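The night desk is where you hear everything

I've slept in a lot of hotels and I had never once talked to the person on the night desk for longer than it takes to get a room key. So when the night manager of the Hollden in Endach said sure, come by, bring your own coffee, I was in the car before I'd thought about parking (there isn't any).

She has worked nights for 28 years, all of them in Endach and most of them at this one hotel. "People ask me when I'm moving to days," she said. "I tell them, when days get interesting."

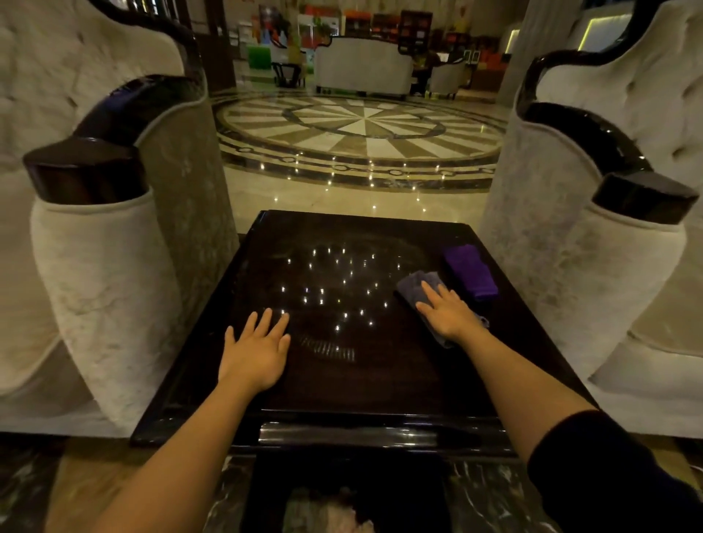
Her shift starts at 10 p.m. and for the first stretch it's mostly late flights and people who've lost their chargers. Then it goes quiet, and that's when guests who can't sleep start drifting down. They don't come up to the desk, she says, not right away. They go for the white tufted armchairs, the ones with a shiny dark side table squeezed in between, and they sit there until they feel like talking. "You give them ten minutes. If you go over too soon they think they're in trouble!"

What do they talk about? Money, knees, their kids. One man told her the whole plot of a novel he was writing and came back the next year to tell her he'd changed the ending. She liked the old one better and said so.

I asked if she ever gets tired of listening. She took a while with that. "I get tired of advice," she said. "Giving it, I mean. I quit doing that. Someone's crying about their sister at 3 in the morning, what do I know about their sister? I get them some toast."

The toast is a real thing, by the way. The kitchen closes early, but there's a toaster behind the office door and she keeps bread and the good butter in the staff fridge. It isn't on any menu. I had two slices and they were excellent.

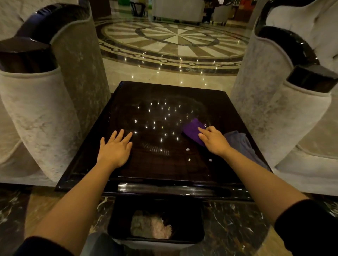
Dorrie Falk
Travel columnist

We got onto the subject of sleep, hers, which I'd been dying to ask about. She goes to bed at 9 a.m. with the blinds down and a fan running, even in November, and her neighbors have learned not to mow on Monday. She tried an app once, something called Benex, and it told her she was doing everything wrong. "So I deleted it and slept fine."

Her logbook is paper. The hotel has software for all of it, but she still writes each night up by hand, and the entry from the night before I came was number 3360 in the current run of books. I got to read a few old ones. Most of them are a line long. "Quiet. Rain. 4 for early taxi." I could've read those all night.
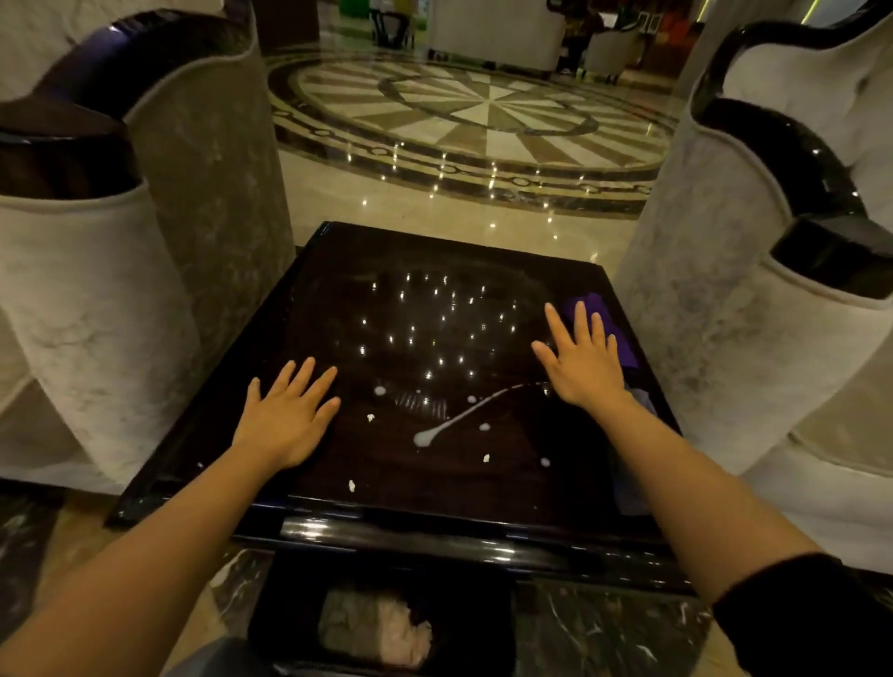
What she'd tell a new hire

"Learn where the fuses are," she said, before I'd finished the question. After that, wear shoes you can stand in, eat a proper meal at midnight, and don't read the news on your break. She also thinks every new person should spend 2 weeks on the breakfast shift first, so they know who they're handing the building over to in the morning.

She's not planning to retire. Her husband is, and he'd like her home in the evenings, and they're working that one out. The phone rang then, room with a stuck window, and she took her flashlight and went up.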